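Schreibtisch mit Trennwand: Platte, Stoff und Kabelauslass sauber halten

Helle Tischplatten verzeihen wenig.
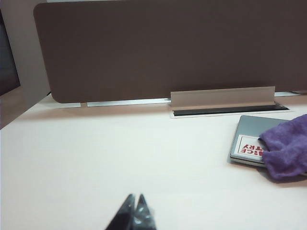 Graue Schleier entstehen meist dort, wo die Unterarme liegen, also an der Vorderkante. Dort reicht einmal in der Woche ein gut ausgewrungenes Mikrofasertuch mit lauwarmem Wasser und einem Tropfen Spülmittel. Danach mit einem zweiten Tuch trocken nachwischen, sonst bleiben auf matten Flächen Streifen stehen. Scheuermilch und Schmutzradierer sind tabu. Sie polieren die matte Oberfläche stellenweise blank, und diese Stellen sieht man später bei jedem Seitenlicht.

Kugelschreiber und Stempelfarbe
Etwas Brennspiritus auf ein weißes Tuch geben und von außen nach innen tupfen. Vorher an einer verdeckten Stelle probieren, am besten an der Unterseite. Kein farbiges Tuch nehmen, der Spiritus kann die Farbe lösen. Anschließend mit klarem Wasser nachwischen.

Stoffbespannte Trennwände
Staub setzt sich vor allem auf der Oberkante ab. Mit dem Polsteraufsatz bei kleiner Saugstufe absaugen, immer von oben nach unten. Zweimal im Jahr genügt, in Räumen mit Teppichboden eher alle drei Monate. Bei Flecken zuerst trocknen lassen und ausbürsten. Was dann noch zu sehen ist, mit Polsterschaum behandeln, und zwar die ganze Fläche bis zu den Kanten. Wer nur den Fleck einschäumt, hat hinterher einen Rand.

Klebezettel halten auf Stoff schlecht und hinterlassen mit der Zeit einen klebrigen Film, an dem der Staub hängen bleibt. Stecknadeln gehen nur, wenn die Wand einen weichen Kern hat. Bei unserer älteren Wand von Bundgaard ist das so, bei der neueren von Skedden sitzt gleich hinter dem Stoff eine harte Platte.

Halterungen aus Aluminium
Gebürstetes Aluminium immer in Richtung des Schliffs wischen. Fingerabdrücke gehen mit verdünntem Spülwasser weg. Backofenreiniger und andere alkalische Mittel machen das Metall fleckig.

Wackelt die Trennwand, sitzt oft nur eine Schraube locker. Von Hand nachziehen, ohne Akkuschrauber, in der Spanplatte reißt das Gewinde schnell aus. Ist das Loch schon ausgeleiert: Schraube herausdrehen, zwei Streichhölzer ohne Kopf mit Holzleim einsetzen, über Nacht trocknen lassen, bündig abschneiden, neu verschrauben.

Der Kabelauslass
Büroklammern, Krümel und Radiergummireste landen früher oder später im Schlitz. Zum Reinigen alle Stecker ziehen und mit der Fugendüse saugen. Den Rand mit einem trockenen Borstenpinsel auskehren, für die Ecken eine alte Zahnbürste nehmen. Kein Wasser in den Schlitz laufen lassen, darunter liegt häufig eine Steckdosenleiste.

Kabel vor dem Durchführen mit Klettband bündeln, Strom und Daten getrennt. Das Band nur so fest ziehen, dass sich ein einzelnes Kabel noch herausziehen lässt. Bei höhenverstellbaren Tischen die Kabellänge in der höchsten Stellung prüfen. Bei Musa Amadi fehlten am Monitorkabel 14 cm, gemerkt hat er es erst beim Hochfahren.

Der Spalt unter der Wand
Zwischen Platte und Trennwand sammelt sich feiner Staub, an den man mit dem Lappen nicht herankommt. Ein dünnes Tuch über ein Kunststofflineal legen und den Spalt von einem Ende zum anderen abziehen. Metalllineale zerkratzen die Platte.

Im November, wenn die Heizung läuft, öfter nachsehen.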